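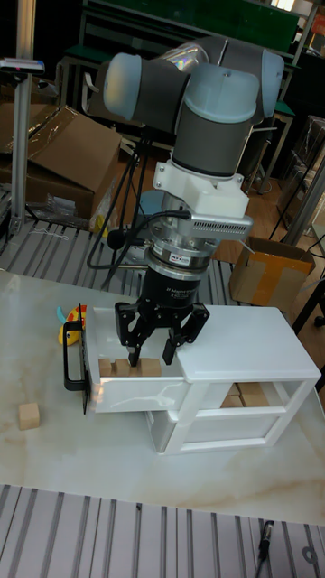 The white tabletop with beige veining.

Stasiv Toy Library: Frequently Asked Questions

Who can join?
Any household with a child under 12. Bring a photo ID and something with your current address on it.

How many toys can I take home?
Up to 5 at a time. A boxed set counts as one toy. Puzzles are limited to 2 per visit.

How long can I keep them?
Three weeks. You can renew once by phone unless another family has placed a hold. Ride-on toys can't be renewed in December. 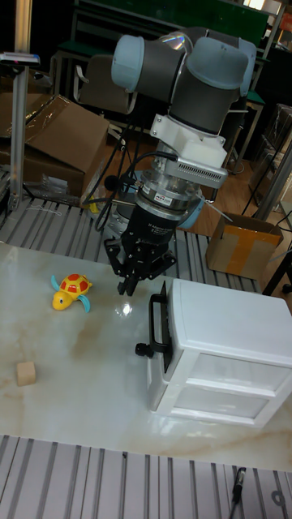

Toy turtle with a red shell, and a small wooden cube.

What if a piece is missing?
Tell us when you return the toy. Small parts often show up later, so we wait one month before charging. The most you will pay is the replacement price on the bag tag.

Do I have to clean toys before bringing them back?
Wipe off food and sand. Please don't put anything in the dishwasher. Cloth toys go back unwashed in the bag they came in.

Do you take donations?
Yes, if the toy is complete and has no loose paint. We don't accept stuffed animals, car seats or anything that takes button batteries. Call Vira Horobets at extension 346 before dropping off more than one box.

Can a daycare borrow toys?
Yes, on a group card. Ask Maksym Harasym for the form.

Last updated August 27, 2025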